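Section 14: Setting up a classroom weather and energy station

This section covers the Brultance station kit as supplied to schools, colleges and teacher training centres. It assumes that the mast is already fixed in the ground and that you have unpacked the main box as described in Section 2. The information was last revised on Monday, January 1, 2018 and applies to the Brultance station with the grey base unit. If your base unit is white, use the older guide in the lid of the box.

Before you begin

You will need the base unit, the solar panel and its bracket, the wind cup assembly, the temperature shield, both signal cables, a cross-head screwdriver and a small adjustable spanner. The spanner is not supplied. Set aside one full lesson for the indoor steps and a second for the work at the mast. A class can do most of the indoor work in pairs, but an adult should do anything that involves a ladder.

CAUTION: Do not connect the solar panel to the base unit until you reach step 9. The panel produces a voltage whenever light falls on it, including classroom light.

Indoor assembly

1. Lay the parts out on a table and check them against the packing list. Small screws are in the paper envelope marked A. Larger bolts are in envelope B.

2. Fit the panel bracket to the back of the solar panel using the four bolts from envelope B. Tighten each one by hand first, then give each a quarter turn with the spanner.

3. Push the wind cups on to the spindle until they click. Spin them with a finger. They should turn freely and come to rest without scraping. If they scrape, pull them off, wipe the spindle with a dry cloth and try again.

4. Slide the temperature sensor up inside the shield from below. The sensor tip should sit level with the third slat.

5. Plug the short signal cable into the socket marked WIND and the long cable into the socket marked TEMP. The plugs are the same size, so check the labels on both ends.

Note: If the two cables are swapped, the station will still switch on, but the wind reading will stay at zero and the temperature reading will show dashes.

6. Connect the base unit to the mains adaptor and hold the power button until the display lights. Choose your language and set the date and time. The station does not change its clock for summer time — you will need to do this by hand.

7. Enter your site number. This is printed on the card inside the front cover of the record book. Schools taking part in the Gagnon shared readings scheme should enter the scheme number instead, so that their figures go to the right group.
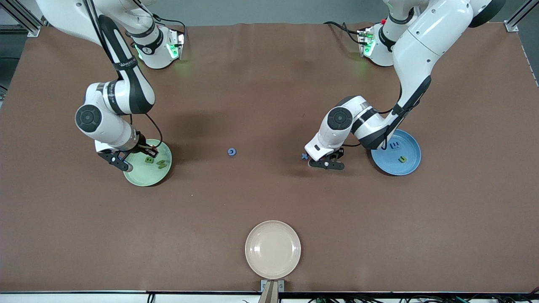
8. Leave the station running indoors overnight. In the morning, open the READINGS menu and check that there is an entry for every hour. If there are gaps, see "Missing readings" at the end of this section. Switch the unit off and unplug the adaptor before moving it.

Work at the mast

CAUTION: Do not work at the mast in high wind, in rain or if there is any chance of lightning. Keep pupils behind the line of the fence until the ladder has been put away.

9. Fix the panel bracket to the mast with the two steel clamps. The panel should face south and tilt so that rain runs off it. Cover the face of the panel with the cardboard sleeve it came in, then plug its lead into the socket marked SOLAR. Remove the sleeve once the plug is screwed home.

10. Fix the wind cups to the top of the mast. Nothing on the mast should stand higher than the cups.

11. Fix the temperature shield lower down, on the side away from any building. Walls and tarmac give off heat in the evening and will spoil the readings, most of all in July.

12. Run the cables down the mast and hold them with the ties supplied. Leave a small loop below each socket so that water drips off before it reaches the plug.

13. Switch on the base unit and close the cover. The battery symbol should show a small sun beside it in daylight.

Sending readings to a computer

Install the Skomance program from the disc or from your school's software list. Connect the USB lead, open the program and choose Add Station. The first transfer can be slow. The station holds up to 2,357 readings and then writes over the oldest, so schools that close for the summer should make a transfer before the end of term and again on return.

Missing readings

If the list has gaps, check the plugs first, then the battery symbol. A battery that has been stored for a long time may need two sunny days on the mast to recover. If the display shows code 344, the memory is locked. Hold the power and menu buttons together until the code clears — stored readings are kept.

If the fault comes back, write down the code and the site number and contact Sarier, who carry out all repairs to the base unit. Do not open the base unit yourself. Panels, cups and cables can be replaced by the school using the order form in Section 15.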